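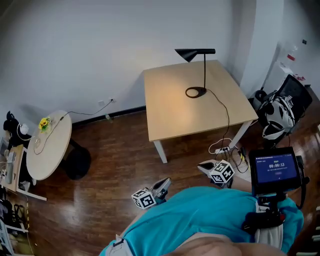
Hand-Held Grippers for Recording Household Tasks
Iolanda Evangelista
Final report, Darnosdale shared workshop, 20 June 2021

1. What we set out to do

The project brief claimed that a pair of hand-held grippers with marker cubes could replace a teleoperated arm for collecting demonstrations, at a fraction of the cost. I doubted this in April and I still doubt most of it. The grippers are cheap. The time spent on them was not.

2. Build

Each gripper carries a cube with a black-and-white square marker on every face you can see. The camera sits at head height and software works out the position of each hand from the cubes. A small screen on a mount at the shoulder shows the recording timer, so the operator doesn't have to walk back to the desk. The first mount, from the Pretel design, sagged. Barros redrew the clamp and I have no complaint about the second one, except the weight.

3. Trials

We recorded 70 takes of one task: reach for a desk lamp on a square table and turn its shade. In 14 of them tracking dropped out on at least one hand, nearly always when one cube passed in front of the other. The supplied notes call this "rare". I would not.

Glare was my other suspect. The parquet in our room is very shiny, and I expected it to confuse the detector. Covering the floor for 3 sessions made no difference I could measure, so I was wrong there.

4. Is it worth it?

For slow, two-handed work at a table -- maybe. The Mirnarcombe group says it needs 2000 takes before training anything useful, and I would not want to wear the shoulder mount for that many. A lighter screen should come first, then a third marker on the wrist.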